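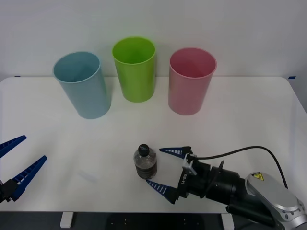
*Blue, green and pink tumblers along the back of the table, water bottle in front.*

**Grorkon cup and bottle trial - progress report**
Sep 3, 2021
Prepared by Siiri Zariņš

Work since the last report has gone into the tableware set. We now have one tumbler shape in three colors: light blue, lime green and pink. All are plastic and tall enough to stand next to a small water bottle without looking lost. The white table stays as it was in April, with blue tape at the two back corners.

**Spending.** The tumblers and bottled water came to $83, paid from the supplies line. That leaves $1,316 for the rest of the grant period. The Dusel invoice for the second table has not arrived and is not in these figures.

**Done**

- Tumblers bought, washed and labeled underneath
- Layout sheets written for 15 arrangements, seven of them checked by a second person
- Spare cups stored at Navickas - two boxes, top shelf

**Still open**

The pale blue is hard to tell from white in some of our printed sheets. We would like to add a darker blue and keep the present one as a spare. Umus has offered a price but wants a larger order than we need, so I am asking two other suppliers.

The remaining eight layout sheets need checking before we start on plates and bowls. Please confirm that the supplies line can be used for those too.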